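Before we buy the second cell: inspection checklist, with my comments

Compiled by Marit Dahlgren for the planning folder, April

I promised everyone a short list and I'm afraid this has grown. The idea was to walk round the dismantling cell with the usual safety sheet in hand and note anything that ought to change our minds, or at least our budget, before we put in an order for another one. The sheet itself gives you a tick box and half a line for remarks. I've kept its order and its numbering but let myself run on where money is involved, because half a line is never enough when you're trying to explain to somebody in purchasing why a bracket matters.

Marks used: OK, OK with comment, Action, Hold (meaning don't order until settled).

Section A. The bench and the floor

A1. Worktable level, bolted down, no movement when pushed by hand.
OK. I leaned on it quite rudely and it stayed put.

A2. Slots in the table clear of screws, clips and swarf.
Action. Case screws get into the slots and stay there. We've been fishing them out with a magnet on a stick, which works well enough, but please budget for slot covers on the new table from the start. They are a small line on the Sperling quotation and they were struck out last time to bring the total down. I was the one who struck them out, so I can say freely that it was a false economy!

A3. Edges and corners safe to brush against.
OK with comment. The table is fine. The computer cases, once opened, are not fine at all, and the cut-resistant gloves need to live beside the cell and be replaced regularly. Put them under consumables. Last year they came out of the stationery budget, which was kind of the office but can't go on.

A4. Walkway behind and beside the cell free of trailing leads.
Action. See also B2. Anything that hangs down to the floor wants lifting and clipping, and I would like a proper cable tray costed for both cells together. Fitting one tray along the whole run will be cheaper than two visits from the electrician, and he does take his time getting here.

Section B. Power and leads

B1. Emergency stop reachable from the normal standing position, tested this month.
OK. Tested twice, once by me and once by the morning shift without my asking, which I was very pleased about.

B2. Mains supply to the cell on its own circuit, no extension leads left in place as a permanent arrangement.
Hold. I know this is tedious. Extension leads and power strips are meant for a fortnight and they end up staying for years. The second cell can't go in until there are enough fixed sockets at bench height, and I'd ask that the sockets are quoted as part of the equipment purchase, so that they don't get lost in the building works list and put off until after the summer.

B3. Computers for dismantling unplugged and left to stand before the case is opened.
OK. Good habit, well kept. Nobody opens a power supply, here or in the new cell, and that remains true however confident they feel.

B4. Earth strap point fitted and checked.
OK with comment. One point fitted. Order 2 for the new cell, one at each end, as the left-handed among us have been putting up with this for long enough.

Section C. The arm

C1. Joint covers in place and undamaged.
OK.

C2. Cable to the gripper secured, with slack at full reach, not rubbing.
OK with comment. It's in decent order, but when I moved the arm slowly by hand through its longest reach there was less slack than I'd like. A spare cable should be on the shelf before the second cell arrives. Hekeo quoted us for one with the arm and for one bought separately, and the bundled price is much the kinder of the two, so please don't let anybody "tidy" it out of the order.

C3. Speed and force limits as agreed in the risk assessment.
OK. Read off the controller and compared with the signed sheet. They match.

C4. Safe working area marked and understood by everyone on the rota.
Action. The floor tape is wearing through. Painted lines would last longer and I have asked for a price.

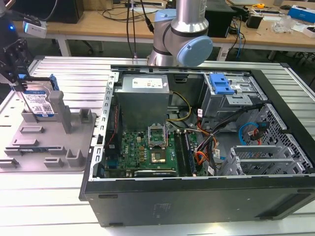 While we're on the arm, a word about reach, as it's the question I get asked most. There is a view that we should buy the next size up, and I do understand the attraction. A longer arm would let us set down finished parts on a second table without turning. It would also want a bigger safe area, a heavier base and a new risk assessment, and we'd lose the narrow aisle where the trolleys go. My own feeling is that we should buy the same arm again, learn from one set of spares, and put the difference into fixtures, which is where we have always been short.

Section D. Gripper and fixtures

D1. Gripper fingers straight, tight and free of cracks.
OK with comment. Straight and tight. Fingers are a wearing part and should be treated as one in the budget. I've pencilled in 3 sets for the first year across both cells, and if we end up with one left over in the drawer I shall not lose any sleep.

D2. Part held firmly when the arm is stopped mid-task.
OK. We stopped it deliberately with a drive in the fingers and nothing slipped. It should be repeated on the new cell at handover, with somebody from Hekeo standing there, before we sign anything.

D3. Printed fixtures sound, not warped, firmly fixed to the table.
OK with comment. I'm a great supporter of the printed fixtures. They're quick to make, and when a slot is a hair too tight we can have another by the next morning. They do need replacing, though, and the time it takes to draw them is real time that never appears on a quotation. I would like it written down as hours in the plan, even if the figure is a guess to begin with. Otherwise it all lands on the same two patient people.

D4. Fixtures suited to the parts we handle.
Hold. Drives are catered for. Memory, expansion cards and processors come out in all sorts of ways depending on the make, and we haven't agreed which of them the second cell is meant to take on. Until we have, we can't say what fixtures it needs, and the Plalus offer for a ready-made set is impossible to judge. It might be splendid value. It might also be a drawer full of lovely metalwork for parts we still lift out by hand.

D5. Containers for removed parts within reach, labelled, not overfilled.
Action. Labels wanted. I'll do them myself.

Section E. Sensors, lights and the rest

E1. Status lights visible from the standing position.
OK.

E2. Sensor mountings tight, lenses and windows clean.
OK with comment. Dust is the trouble. Old computers are full of it and it settles on everything. Please add a small extraction unit to the list for both cells. Modex lent us a brochure and a rather hopeful price, and I'd like a second opinion before we accept either.

E3. Lighting adequate for seeing small connectors.
Action. Adequate in the morning, much less so by four in the afternoon. Two lamps on arms, clamped well outside the robot's reach, would do it.

Section F. The money, as far as I can take it

The equipment reserve pays for the arm, the gripper and the table. It has never paid for sockets, gloves, fixtures, lamps, floor paint or the spare cable, and those are the very things this inspection keeps turning up. I should like all of them to go on one request, with one total, so that whoever approves the second cell approves a cell that can be used on the day it arrives. The request numbers are 281 for the cell itself and 288 for everything I've added, and I've asked for the two to be read together.

Please also allow for training. We managed the first time by crowding round and taking turns, which was good fun, but the newer members of the rota deserve a proper day with the machine and somebody to answer their questions.

Holds to clear before ordering: B2 (sockets), D4 (which parts).
Actions with me: D5, prices for C4 and E3.
Actions for the workshop: A2, A4.

If you disagree with any of the marks, do come and walk round with me, I'm there most mornings from half past eight and I would much prefer to change the sheet now than after the lorry has been. Comments in pencil on the printed copy by the door are just as welcome.

M. Dahlgren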